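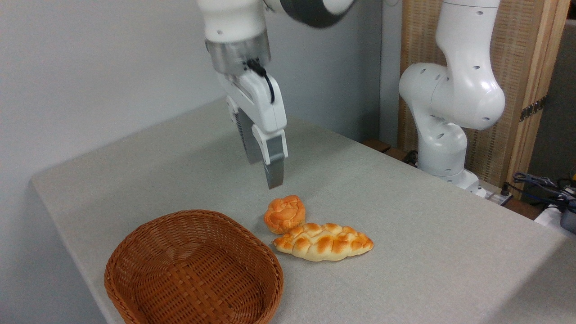 Bread roll on a light gray tabletop.

Forums > Music Talk > New Releases > Prallmont: "Rind" LP

Print this thread | E-mail this thread

**Prallmont: "Rind" LP**

lowtide_marv
December 7, 2021
Picked up the new Prallmont record over the weekend and have played it through maybe six times. For anyone who hasn't followed them, this is the first one with Samina Yousafzai singing on every track. Before this she only did the two songs on the Bastell EP.

First side is very strong. The horns are recorded close and dry and the bass is louder than on anything they've done before. Second side I'm less sure of. Three slow songs in a row and then the long instrumental. What does everyone else think?

gretchen_p
I like the slow ones best. "Pirkov" is the best thing they have written. The trombone line comes in a bar later than you expect and she sings right through it.

What I don't like is the drum sound. It's flat all the way through, like there's a blanket over the kit.

oldhornsection
There probably was a blanket over the kit. Junaid Marwat produced it and he does that on everything. I played on a session for him years ago and the drummer had a moving pad over the toms and tape on the snare. You get used to it. On a nine-piece band it makes sense to me, there has to be room left for the horns.

gretchen_p
Room for the horns is fine, but I saw them play these songs in June and the drums were half the show. On the record the fast songs lose something. Put "Side Door" on next to the live clip and tell me I'm wrong.

kettle.drum
You're not wrong. I'm a drummer so take it for what it's worth. The playing is great, the ghost notes on "Side Door" are really tidy, but I had to put headphones on to hear them.

Is the vinyl any better than the stream? I've only heard the stream.

lowtide_marv
I have the vinyl. Drums are a little more up front, but it's not a different mix as far as I can tell. Pressing is quiet. Mine is number 401 of 500. There was a small warp but it plays fine.

tbone_in_exile
They only pressed 500? I checked the label store this morning and it says sold out. There's a copy listed second hand already for three times the price.

lowtide_marv
500 for the first run. The insert doesn't say anything about a second one.

oldhornsection
They'll repress. They did with the EP. I wouldn't pay the reseller.

nadir_77
Going to disagree with most of this thread. I think it's a step down from the EP. The EP had five songs and all of them moved. This has eleven and I'd cut four. The band used to trade solos and now everything is built around the vocal. She's a good singer, no complaint there, but the horn players sound like they're backing somebody up on their own record.

gretchen_p
They're a band with a singer now. I don't see how that's a complaint. Listen to the end of "Pirkov" again — the last two minutes are all horns.

nadir_77
Two minutes out of forty-six. I did listen. I like that song. I just wanted more of it.

kettle.drum
Which four would you cut?

nadir_77
"Weather Report Girl," "Small Change," the short one that opens side two, and the long instrumental. The instrumental has one idea and it's over nine minutes.

lowtide_marv
Agree on the instrumental. Don't agree on "Small Change." That's the one my wife asked me to play again, and she doesn't care for brass at all.

oldhornsection
The instrumental is the only place the baritone player gets to stretch out, so I'll defend it. Try it from the four minute mark. Before that it's mostly setup — I'll give you that much.

tbone_in_exile
Does anyone know who did the string parts on "Small Change"? My download came with no credits.

lowtide_marv
The insert says strings arranged by Samina Yousafzai. No players listed, only "friends of the band."

tbone_in_exile
Thanks. Didn't know she arranged.

kettle.drum
Ordered the CD since the vinyl is gone. Will report back on the drums.

moderator_jl
Moved this from General to New Releases. The thread in General had 1,429 views, that count didn't carry over. Please keep links to resale listings in the Trading section.

gretchen_p
Any word on tour dates? Their page still has the June shows up.

oldhornsection
Nothing I've seen. The trumpet player teaches, so it's usually summer or not at all.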